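Preguntas frecuentes: inscripciones, clases y festival de la escuela de danza Soriano

Actualizado el 27 de mayo de 2020

Hemos reunido las preguntas que más llegan a secretaría, incluidas las que llegan a las once de la noche. Si la tuya no aparece, escríbenos. Si aparece, escríbenos igualmente, pero te copiaremos el párrafo.

¿A partir de qué edad se puede empezar?

A los tres años, en el grupo de predanza. A esa edad se baila, se corre en círculo y se llora un poco en la puerta (las familias, sobre todo). La técnica de ballet empieza a los 7, cuando ya distinguen la derecha de la izquierda con un margen de error aceptable.

Tengo cuarenta y muchos y nunca he bailado. ¿Hay sitio para mí?

Sí, en Adultos Inicial. No hace falta flexibilidad previa. Tampoco hace falta avisar a la profesora de que «no tienes ritmo»: se lo dicen en todas las matrículas y luego hay de todo.

¿Puedo probar una clase antes de matricularme?

Una por estilo y curso, gratuita. Hay que reservarla en secretaría. Durante los ensayos generales no se hacen pruebas, salvo que quieras debutar como árbol.

¿Cuántos alumnos hay por grupo?

El máximo es de 17 en todos los niveles, y de 8 en puntas. Cuando un grupo se llena se abre lista de espera. La lista corre por orden de inscripción; los bizcochos se agradecen, pero no mueven puestos.

¿Cómo se decide el nivel?

Lo decide el profesorado tras las dos primeras semanas. Entendemos que tu hija lleva cinco años bailando y que su mejor amiga está en Intermedio B. Las dos cosas constan ya en su ficha. Si crees que hay un error, pide tutoría y lo miramos con calma, fuera del pasillo y a ser posible sin público.

¿Cuándo se empieza en puntas?

Cuando lo autoriza la profesora, que valora tobillo, espalda, edad y asistencia. No se compran puntas por sorpresa en un cumpleaños. Ya ha pasado, y acabaron colgadas en una pared muy bonita.

¿Qué ropa hay que llevar?

Ballet: maillot negro, medias rosas o color carne y zapatilla de media punta. Los chicos, camiseta blanca y malla negra. Contemporáneo: ropa cómoda y pies descalzos. Urbano: zapatillas de suela limpia, es decir, que no vengan de la calle. «Están casi limpias» significa que no.

Los maillots con el logotipo de la escuela se encargan a Grolel desde secretaría. Tallan pequeño. Si dudas entre dos, la grande.

¿Y el pelo?

Moño en ballet, coleta en lo demás. El flequillo se sujeta. Quien no sepa hacer un moño puede venir diez minutos antes, que en el vestuario siempre hay alguna madre con horquillas y opinión.

¿Cómo se pagan las cuotas?

Por domiciliación, en los primeros días de cada mes. Los recibos los gestiona Fininex y con ese nombre aparecen en el extracto, así que no los devuelvas pensando que es una estafa. La devolución de un recibo tiene recargo y obliga a secretaría a hacer una llamada que no le apetece a ninguna de las dos partes.

¿Se descuentan las faltas?

No. Se pueden recuperar en otro grupo del mismo nivel dentro del mismo trimestre. Las ausencias de septiembre no se recuperan en junio, aunque el argumento esté muy trabajado.

¿Cuándo es la audición para el grupo de competición?

En octubre. Se publica la lista en el tablón con el número de dorsal, sin nombres. Para presentarse hay que tener al menos un curso completo en la escuela y disponibilidad los fines de semana. La disponibilidad de quien conduce el coche también cuenta.

¿Es obligatorio participar en el festival?

No, pero hay que decirlo antes de que se monten las coreografías. Una fila de cinco que se queda en cuatro la semana antes tiene arreglo, aunque la coreógrafa envejece.

¿Dónde se compran las entradas?

En la plataforma Cluvix, con el código que enviamos por correo a cada familia. El aforo es de 614 localidades y cada alumno tiene derecho a reservar cuatro antes de la venta general. Si necesitas más, espera a la venta general. Los abuelos ocupan butaca, los bebés en brazos también.

¿Se puede grabar durante la función?

No. Hay vídeo oficial, que se envía a las familias por enlace. Las pantallas encendidas se ven desde el escenario y desde la fila de atrás, donde alguien intenta ver a su nieta entre dos tabletas.

¿Se puede entrar a ver las clases?

En las jornadas abiertas, una por trimestre. El resto del curso la puerta está cerrada. Tiene un cristal pequeño, y os vemos.

He perdido una zapatilla, una chaqueta o una botella. ¿Dónde miro?

En el arcón de la entrada. Lo que siga allí al acabar el trimestre se dona. Marcad la ropa, por favor: todas las chaquetas negras se parecen mucho.

¿Cómo me doy de baja?

Por correo electrónico, antes del día 20 del mes anterior. Decírselo al profesor de urbano en la escalera no cuenta como baja, por mucho que él asienta.
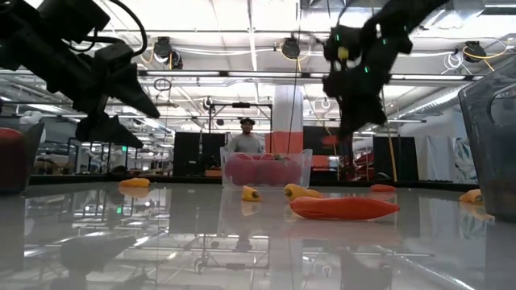
Con gorra oscura y camiseta gris, detrás del cajón transparente.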